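[tea-swap] Re: Cold brewing roasted oolong without it going flat

Date: 19 January 2026
List: tea-swap, general discussion

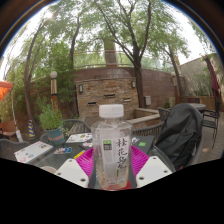
Osmanthus oolong bottle on the patio table.

> I have been cold brewing the medium roast from Dunar all month
> and every batch comes out thin. I use one level spoon per
> bottle, tap water, and leave it in the fridge overnight. The
> smell is fine when I open the lid but there is almost no taste
> behind it. The same leaf brewed hot is very good. Am I using
> too little, or is this just a tea that doesn't work cold? I
> would also like to know if anyone has tried osmanthus oolong
> this way, as I see it sold in bottles now.

I think you are using too little leaf, and the time is a bit short for a rolled oolong. Those tight balls take a long time to open in cold water. If you pour them out in the morning and they are still half closed, most of the flavor is still in there.

What I do with the Dunar medium roast:

Put the leaf in the pitcher first and pour over just enough hot water to cover it. Wait a minute. Then fill up with cold water and put it in the fridge. I don't throw out the hot water. Some people do, but I find the roast taste gets lost if you rinse it.

I use 3 spoons to a liter and leave it about 20 hours. That sounds like a lot, but you can refill the same leaf once with half the water and get a decent second pitcher. Past that it isn't worth the fridge space.

On the water: my tap water is hard, and it flattens every light tea I own. Black tea survives it. I switched to filtered for cold brewing last summer and stayed with it. If you don't want to buy a filter, try one batch with a jug of store water before you give up on the tea. At least then you will know which one is the problem.

The Tekleab roast that was in the last group order does better cold than the Dunar, in my opinion. It is darker and the leaf is more broken, so it gives up its taste faster. You could get away with overnight on that one. It does turn a little sour if you forget it for two days, so strain it on time.

As for osmanthus, yes, I have made it cold many times. There are two kinds sold under that name and they behave differently. One is oolong that has been scented with the flowers, and then the flowers are mostly sifted out. The other has dried flowers mixed in with the leaf. The scented kind works well cold and you can treat it like any other light oolong. With the mixed kind the flowers come through long before the tea does, and a long soak can make it taste like apricot skin. I pick out some of the flowers with a fork, or use a basket and add them for the last couple of hours only.

I like the bottled ones too, the unsweetened kind. Check the ingredients, as sweetened and unsweetened can sit side by side on the same shelf in very similar bottles. The characters to look for are 桂花乌龙, which is osmanthus oolong. Don't judge your own by the bottled version, though. Mine has never come out tasting like it and I stopped trying.

One more thing on storage. If your Dunar came in the paper bag, move it to a tin. Mine lost a lot of its smell in a few weeks next to the stove, and I blamed the brewing for it at first.

The group order with Hotero is still open, by the way. We need to reach 3,000 grams to get the lower shipping rate and we are not there yet. If you want a small bag of the scented osmanthus to try, reply to the order thread and not to this one, so it gets added to the sheet.

Let me know how the next batch goes.

_______________________________________________
tea-swap mailing list
To leave the list, send a message with the word unsubscribe in the subject line.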